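Grullirix: a hand-held gripper built at home
November 25, 2024

The builder of Grullirix works from a spare bench at home and does the cloth trials on a bed. The current version is the seventh. "Version 6 closed fine on boxes," the builder says. "On a waistband it slid off."

Most of the changes went into the linkage. The arms now turn on metal pivots, and the pads were swapped for a softer set ordered from Skisel. Black trousers are the usual test piece.

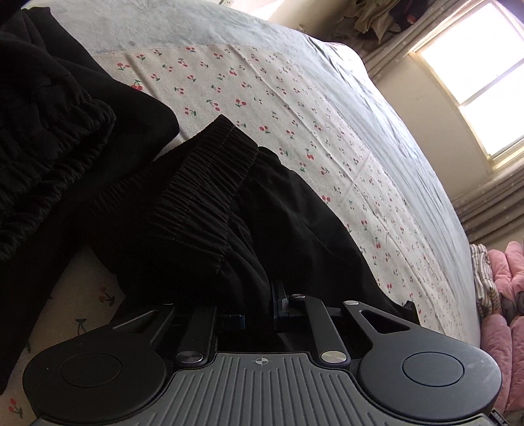

"Elastic is the hard part. It gathers, so the thickness changes along the edge. I set the jaw gap for the thickest spot and let the pads take up the rest."

The ribs on the body plate were added in September for stiffness. Printing a full set of parts takes 17 hours. The finished tool weighs 610 grams, which the builder calls almost too much for long sessions. "My wrist gives out before I run out of laundry."

Hems get a separate routine. The cloth is laid flat, both pads go to the edge, and the jaws are closed slowly by hand. Two layers are harder to judge than one, and the builder wants a finer closing step before trying shirts.

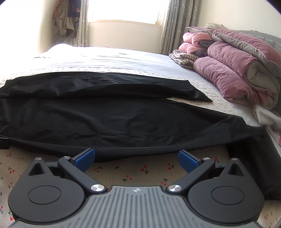
Next version

"Shorter arms, same pads. I also want to move the pivots out by 6 millimeters and see what that does to the grip."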